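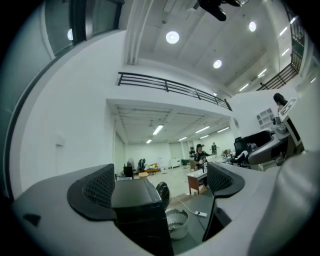

Home > Boards > Handheld Units > Setup and Maintenance

Finger pads drift out of parallel on a handheld gripper, laundry task
Posted in June by datcombe_bench

We run a handheld gripper with the black mesh-faced finger pads and a camera on the housing, looking out between the fingers. The task is loading and unloading a front-loader. Jaw width is read from the marker on each finger mount, and pose comes from a separate marker cube.

After 300 cycles on one set of pads the closed width no longer reads zero. It reads 3 mm with the pads touching. Re-running the zero routine fixes it for a short session, then the offset comes back. The screws on the finger mounts are snug. Firmware is current. The offset is the same at both ends of the stroke, so I don't think it is a scale error.

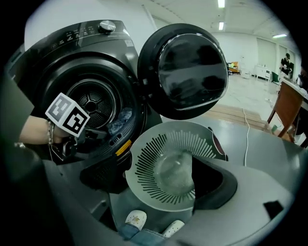
Marker cube on a handheld unit, working at the drum opening.

Two things I would like to know:

Is this pad wear, or is the linkage moving on the rail?
What replacement interval do people use for pads on fabric work?

Swapping the pads costs us a recalibration each time, and I would prefer not to do it on a guess.

Chunhua Yan
Replied 4:40 pm

A constant offset over the whole stroke points to the pads or the finger mounts. Linkage play usually gives a different reading opening than closing. You can separate the two in a few minutes:

1. Power on and let the camera warm up for 20 minutes.
2. Close on a flat gauge block, read the width, open fully, close again. Do this ten times.
3. Repeat, but approach from the closed side: squeeze past the block's width with the block out, open, insert, close gently.
4. Compare the two averages. If they differ by more than half a millimeter, you have play in the linkage.
5. If they agree, pull the pads and measure the closed width mount to mount.

If step 5 comes back to your original figure, replace the pads. The mesh takes a set at the tip when it is pinched hard against the rim of a drum. You will feel it with a fingernail before you see it.

Check the mount screws with a driver that has a torque setting. Snug by hand is not a number. Ours loosened on wet towels until we put a low-strength threadlocker on them, and we have had no drift since.

For interval, I log cycles per pad set and inspect at 173, an odd number that comes from the first set that failed on me. I replace on condition. Dry cotton is easy on them, zippers are not.

Also check that the cube is seated on its post. A tilted cube will not change your width reading, but it will shift your pose, and people tend to chase both faults at once.

yin_tray2
Replied 6:15 pm

Had the same thing with a Grusenico unit. New pads, gone. Didn't measure anything first.

plultico_user
Replied 9:05 pm

Agree with the gauge block test. One addition: wipe the finger markers before you start. Lint on a marker edge moved our reading by 1 mm and it came back after every load, which looks a lot like what you describe. Dry microfiber only, alcohol lifted the print on ours. If the zero still drifts with clean markers, go on to the pads.

Related threads | Older | Newer | Back to board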